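Write on the Arm

The two-arm cell at Silau folds and belts jeans, and the best thing anyone did for it this year was pick up a pen. Radwa Chraibi marks the housings by hand. I used to think that looked sloppy. Printed labels are neater, but they come off, and then someone spends 60 minutes working out which arm the notes refer to.

I'd go further and put the service log on paper next to the cell. Ours had 289 entries in a database, and the night shift read none of them. Cables deserve the same plain treatment – leave slack at the wrist, tie them at the joint, check them every 200 hours. Denim is heavy and a waistband pulls back on the grippers, so a tight cable will show up there first.

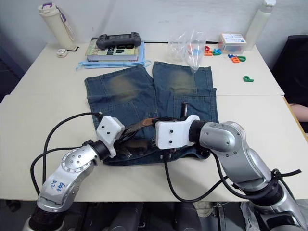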